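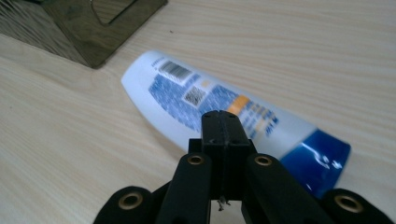
Pale tabletop, matte finish, grain running side to side.

Home | Ask | Browse | Woodwork | Sign in

Last updated: May

How do I get a white heat mark out of a pale wood table?

Posted by Nelteo

I put a hot casserole dish down on my dining table with only a thin dish towel under it, and now I've got a cloudy white oval the size of my hand. The table is light wood with a matte finish, and I paid 700 dollars for it, so I'm kind of sick about this. I've already wiped it with a damp cloth (did nothing) and rubbed some mayo on it because my aunt swears by that. Also did nothing, except now it smells like a sandwich. A local refinisher quoted me 300 just to come look. Is there anything I can try first that won't make it worse?

Rafferty

White is good news! White usually means moisture stuck in the finish, and black means it got down into the wood. Get the mayo off first with a drop of dish soap on a barely damp cloth, and let the table dry overnight. Then lay a clean cotton T-shirt over the mark and go over it with a dry iron on low – no steam, empty the water out completely. Keep it moving, a few seconds at a time, and lift the shirt to check. Mine took 8 passes before I saw any change, and then it faded pretty fast.

If your finish is wax or oil, test under the table first. You may need to put a little fresh wax on afterward, and go easy, or you'll end up with a shiny patch on a matte table and be back here asking about that.

Clirureck

Toothpaste. Worked on my mom's coffee table.

Justisus

Please don't do toothpaste on a matte finish, it's an abrasive and it'll polish the spot. I did it to a desk and had to redo the whole top by hand. Started at 220 grit, went too fine, and the new oil barely soaked in. The iron is the way to go, or a hair dryer if you're nervous.

Comments

Nelteo: Iron worked on most of it!! There's a faint edge left, going to try again tonight.

Clirureck: my mom's table was glossy, fair enough

Rafferty: Let it cool all the way between rounds.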